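Ghizlane Ghoneim
October 2020

Thread about dishes. Mute me now, I'll understand.

We gave up on the dishwasher in June. It's a Lutov, it came with the flat, and it made a noise like a cutlery drawer going down a fire escape. The quote to fix it was $194. A dish rack was $38. I can do that much maths.

So I bought the rack. Black plastic, slots, a handle at one end in case I ever want to take my plates for a walk.

What I hadn't reckoned on is that a rack is furniture. It lives out. Everyone who comes over sees what you ate off and how long ago.

It has also made me fussy about plates. I used to own a stack of plain white ones from my nan and whatever the last three housemates left behind. Now I have colours. I have opinions on glaze. I have said the words "sage green" out loud to a shop assistant at Mutiso.

House rules as they stand: plates go in on edge, one to a slot. No mugs in the plate slots. If you've only had fruit, you still need a plate, and yes, you still wash it.
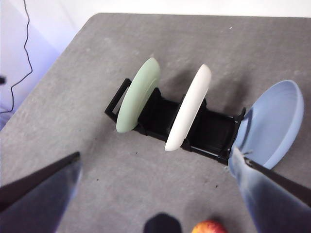
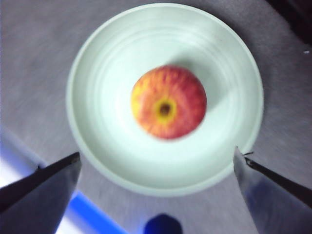

Got a reply already from Zolteseo, saying one apple does not dirty a plate and a quick wipe on the jumper is all anyone's ever needed. Also that fruit belongs in a bowl and I'm running a hotel.

Zolteseo, with love, I have seen your jumper.

The bowl point I'll take on notice. We did have a fruit bowl. It filled up with batteries, a tape measure and the allen key from the Ikska shelves, and at some stage the fruit just moved out.

Still undecided: do you dry up, or leave it all in the rack until the next meal? My mum dries everything straight away and puts it in the cupboard, like the neighbours are coming to inspect. I leave it. The air is free and it's very good at its job.

Current household record is 10 days without a single plate making it back to the cupboard. I'm not proud of it but I'm not putting them away tonight either.

Anyway, if anyone wants a Lutov dishwasher, it's yours. Bring a trolley and earplugs.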